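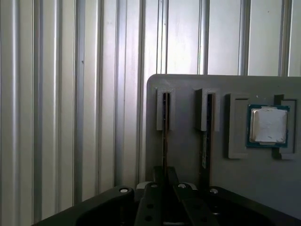
Ticket: Fixtures and results feed, wrong league table after abandoned match
Club: Prondosville GAA
Raised by: Olga Cabral, fixtures secretary
Product: Tesamar match centre
Status: Open (reopened twice)

Olga Cabral, 19:42
Our junior football table has been wrong since the second round in May. The match against Aguirre was abandoned at half-time with a waterlogged pitch, then replayed. Your system has counted both. We are shown with a game more than anyone else and two points we haven't earned, and the other club is not pleased. Please remove the abandoned match from the table but leave it in the fixture history.

Lertchai Kamolrat, support, 09:15
Thanks Olga. I've cleared the cache on the table and asked it to rebuild. It should be right within the hour. Closing this one.

Olga Cabral, 11:50
It isn't right. I refreshed it on my phone and on the clubhouse laptop and both show the same as yesterday. I did say in the first message that it was counting both matches, and I don't see how a cache would do that. Reopening.
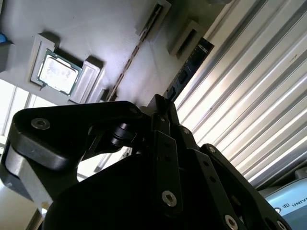 Lertchai Kamolrat, support, 14:08
Understood. Could you check that the first match is marked "Abandoned" and not "Full time"? If a referee's report comes in through the app with a score, the status can change by itself.

Olga Cabral, 14:31
It says "Abandoned". It said "Abandoned" before I wrote to you. Joaquín Retamal, our registrar, looked at it separately and sees the same. The half-time score is still attached to it though — 1-04 to 0-05 — and I can't delete that. The box is greyed out.

Lertchai Kamolrat, support, 16:20
That helps. I've passed it to Qistina Halim on the data side. Closing while she looks.

Olga Cabral, 16:24
Please don't close it while somebody is looking at it. Reopening. 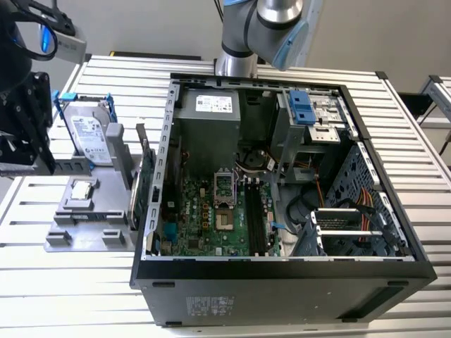

Qistina Halim, data team, 10:05
Hello Olga. The table takes any match that has a score, whatever the status says. Ours is supposed to skip abandoned games, but that rule was only ever set for hurling competitions. I've blanked the half-time score by hand and the table now has you on the same number of games as the rest. A proper fix is due in the next release.

Olga Cabral, 10:40
Table is right, thank you. Two things. Scoring difference still includes the abandoned game, so we are a point better off than we should be. And I've been told "next release" before, about the team sheets, so I'd like a date.

Qistina Halim, data team, 12:12
Scoring difference is worked out overnight. Please look again in the morning. I don't have a date yet.

Olga Cabral, 08:03
Looked. No change. Leave it open, please.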